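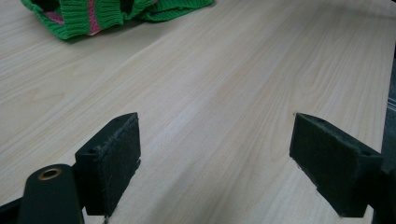

Vol. 12, Issue 2, Page 30

The Pad Problem
A folding cell lost its grip one fiber at a time, and its own force readings said everything was fine

By Athina Sfakianakis
2019-02-28

The first missed grasp logged at Ellance that anyone bothered to look into was number 397 of the run. The fingers closed on the hem of a sweater, the controller reported contact at the expected force, and the arm lifted. The sweater stayed on the table.

Ellance sorts and folds returned knitwear for mail-order sellers. Its test cell, known in house as Drollano, uses a two-finger parallel gripper with soft black pads on the inner faces. Operators first work with a hand-held version of the same tool, recording how a person approaches a garment, closes on an edge and pulls. The arm then repeats those motions with an identical set of fingers. Sharing the fingers was a deliberate choice. It also meant that one fault could sit in both halves of the system.

The pads were picked for friction. Bare plastic slides on acrylic yarn, and rubber drags so hard that it can stretch a ribbed hem out of shape. A fuzzy surface fell between the two in bench tests and left no visible marks on the fabric. New pads held a folded sweater edge through 30 straight lifts, and the design was approved on that result.

Fuzz catches fuzz. Lint and small gray fibers lodge in the surface, often thickest at the edges and lower corners, where the pad passes closest to the table. Over a long run the loose fiber forms a layer between pad and garment, and that layer shears easily. The pad still presses as hard as before, but the yarn slides out with the lint.

"We were measuring squeeze and calling it grip," says Leanne Catterall, who runs the cell. "The sensor sits behind the finger. It has no idea what the surface is doing."

Catterall's team spent about 2 weeks on the wrong causes. They checked finger alignment, then the fasteners through the tops of the fingers, then the threaded insert in the mount. One screw was slightly under torque and was reset. The misses continued. The motor was swapped for a spare - no change. Software was next, and a tighter closing threshold made matters worse, pressing fibers deeper into the pads.

The cause came out during an unrelated job. A technician cleaning the hand-held tool ran tape over its left pad and held the strip up to a lamp. The arm's pads were taped next, and the following batch of sweaters lifted without a miss. By the end of the shift the misses were back.

The failure would have been a nuisance and little more, except for where the dropped garments went. The arm carries each piece over a low guard and past the operator's loading position. A garment that slips in transit can fall across the guard's light beam, which stops the arm as designed. In September a sleeve slipped only partway. It hung below the beam, caught the guard and was pulled tight by the moving arm until the drive faulted. No one was hurt, but an operator had been reaching in to straighten the next sweater.

That event moved the matter from maintenance to safety. The review of 2,884 recorded lifts found that partial slips had been filed as good grasps whenever the garment reached the far bin. The log had no category for a sweater that arrived hanging by one cuff.

Three changes followed. Pads are now taped clean at every break and replaced on a fixed schedule. A small camera made by Nindach checks the carried garment before it crosses the guard, and a low reading sends it back to the table. The loading position was moved out of the transfer path, a change Catterall says should have been in the first layout.

A fourth change is still open. Xenos, which supplies the finger assemblies, has offered a molded pad with shallow ridges and no loose fiber. It sheds lint well. It also slips on fine-gauge knits, and the ridges left a faint print on two samples. Ellance is running the molded pads on heavy sweaters only, with the fuzzy pads kept for everything else.

The recordings raise a separate question. A person holding the tool feels a garment start to slide and slows down or closes again, usually without thinking about it. Motions recorded with dirty pads therefore contain small corrections that the arm copies without the feel that prompted them. Ellance has set aside the affected sessions and is recording them again, with the pad change date now entered at the top of each file.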